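The Export Ban That Left Mevgate's Repairmen Waiting

When the sanctions list was published in September, Hnat Nazarenko read it on his phone in the parking lot behind his shop. He was looking for the name of one company, and he found it on the second page.

The company was Pument, a maker of pumps and valves that had sold parts across the border for years. Nazarenko's shop in Mevgate services the pumping equipment that keeps water moving in the town and in the farm district beyond it. Most of that equipment carries Pument parts. Under the new rules, buying more of them could cost him his license and his bank account.

"I'm not against the sanctions," he said. "I voted for the people who passed them. I just need to know what I'm supposed to put in the pumps."

Governments tend to talk about sanctions in terms of pressure. Officials announce them, the other side condemns them, and both sides argue over whether they work. The question of who does the paperwork comes later, and it usually lands in towns like this one.

Pument was listed because of its owners. According to the government's notice, a holding company registered in Derklow had acquired control of the firm and was using its profits to pay suppliers to the military across the border. Pument denied it. A lawyer for the company called the notice a political document and promised an appeal.

Daryna Tkachenko spent 13 years in the foreign ministry, the last of them drafting lists of this kind, before she left to teach. She said the case against Pument was stronger than the public notice suggested, and that the effect on domestic buyers was understood at the time.

"There was a paragraph on it in every draft," Tkachenko said. "The paragraph said that alternative suppliers existed. That was true. It didn't say how long it would take them to ship."

The ministry gave existing customers 30 days to close out their contracts. After that, anyone wanting an exception had to file for a humanitarian license, a category that covers medicine, food and, in some cases, water supply. Nazarenko filed for one. So did the Mevgate water authority, which learned only afterward that the two applications covered the same equipment and had been sent to different offices.

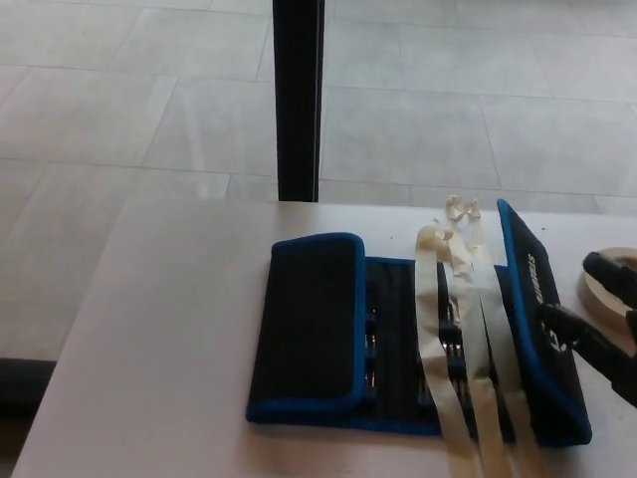
The authority's director, Orysia Kobzar, keeps the correspondence in a binder. The first reply asked for proof that the parts were for civilian use. The second asked for a translation of the proof. The third came from a new case officer, who wanted to know whether the authority had considered parts from another maker.

It had. Kobzar's staff found a supplier overseas whose valves fit most of the town's pumps, but the price was higher and the first delivery was set for 6 months out. She asked the regional government to cover the difference and was told the request would be taken up with the next budget.

"Everyone I spoke to was polite," she said. "They all agreed it was a problem, and they all sent me to somebody else."

In the capital, the argument has been mostly about something larger. The governing party says the list should be longer. Volodymyr Vakulenko, a member of parliament who sits on the foreign affairs panel, has proposed adding shipping agents and insurers, and he wants exceptions kept narrow. He said companies under sanctions have learned to hide behind hospitals and waterworks.

"Every exception is a door," Vakulenko said. "We've seen goods go through those doors and end up at the front."

Asked about Mevgate, he said he was aware of the case and expected the ministry to resolve it.

His opponents don't agree on an answer. Some want Pument removed until the appeal is heard. Others, including Ustyna Karpenko, who represents the farm district, support the listing but want one office to handle all water and power applications, with a deadline for each reply. Karpenko's bill has had 2 readings. The third has been postponed.

There are also doubts about how well the measures are hurting their target. Trade through Derklow dropped sharply after the list came out, then began to recover under other company names. One of them, Chávez, was registered a few weeks after the notice and sells valves that Nazarenko says he can't tell from Pument's. It isn't on any list. A salesman called him twice, and he turned the offer down both times.

Tkachenko said that kind of reshuffling is normal and that the ministry has too few people to keep up with it. In her view, the delays for honest buyers and the ease of dodging the rules come from the same shortage.

Over the winter Nazarenko kept the town's pumps going with parts taken from older units. The water authority's license was granted in the spring, for a single order. His own application is still listed as under review. He checks it at seven each morning, before he opens the shop.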